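Tandholm folding table: notes and data card

Last edited 29/11/2025 by Cuiping Shen 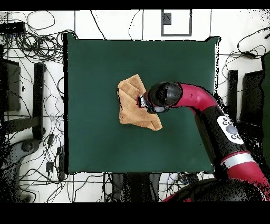
I fold cloths for a living, or I did until April, and now I look after the arm that's learning to do it. So this README is written from the laundry side. Yuzhen Guo wrote the technical one and you'll find it in the docs folder, along with the calibration files and a lot of words I had to ask about. Mine covers what's in the data, how we work with it on the floor at Tandholm, and what changed for the people whose job this is. When I say "a start" in these notes I mean a cloth lying crumpled on the green table like the orange-tan one, part folded over itself, creases every which way, with the gripper down near the fabric. A person would grab two corners and shake. The arm has to find a corner first, and that's most of what we're teaching it!

What's in here

Each folder is one session. Inside you get the recordings, a short text file with my notes, and a file called outcome.txt that says folded, half or gave up. I wanted a fourth word for "folded but you'd be embarrassed to hand it to a customer," and Shaohua Yuan talked me out of it, so those went in as half. If you're going through the half pile, please keep that in mind — plenty of them look fine until you check the edges.

There are 1000 attempts in this release. The sessions marked "Asora" were done with the older software and the ones marked "Ding" with the newer one. Don't mix them if you're comparing times. I did, made a very pretty chart, and had to take it back down off the break room wall.

Who did what

Piyumi Jayawardena and I did nearly all the guiding by hand. Aiguo Tang did the evening sessions. Shaohua set up the labels, Yuzhen kept everything running, and Utar (that's our parent company, for anyone from outside) paid for it.

How a session goes

You drop the cloth, you don't place it. I can't say this enough, because after years of folding, your hands want to be helpful and they'll lay it out nice without asking you. Then one person guides and the other writes. We swap every 15 attempts. It used to be longer, and my shoulder had opinions.

Stop button goes to whoever is writing. If the arm pinches the same spot 3 times and gets nowhere, call it gave up and start over.

What it changed for us

I get asked this more than anything about the data, so I'm putting it in. There were seven of us on the folding line and there are still seven of us at Tandholm, but only four are on the line full time. Piyumi and I moved to the table, and Aiguo splits his week. Our pay went up one grade, which took some arguing. What I miss is the talking. On the line you could chat all shift with your hands going, and guiding the arm takes your eyes and most of your head (Piyumi can do both, I've watched her, I don't know how).

The thing I like is being asked. Yuzhen wanted to know why I always go for the short edge on a thin cloth, and I'd never once put it into words. It took us a whole afternoon and it ended up as two lines in the labeling guide. My wrists are better too, for what that's worth.

The folks still on the line worry about what comes next, and I'm not going to write that they don't. The written agreement with Utar says no jobs go before the next review. A copy is pinned up by the lockers, so read that and don't go by me.

Known problems

Some of my early notes files are empty. I was saving them wrong.

Outcome labels from the evening sessions are stricter than ours. Aiguo has high standards.

We used one kind of cloth for most of this, so don't expect much on towels or anything with elastic. Fitted sheets aren't in here and please stop asking.

Questions about the notes or the labels come to me, anything with a cable goes to Yuzhen. If you find a mislabeled attempt, send the session folder name and the attempt number and I'll fix it in the next release.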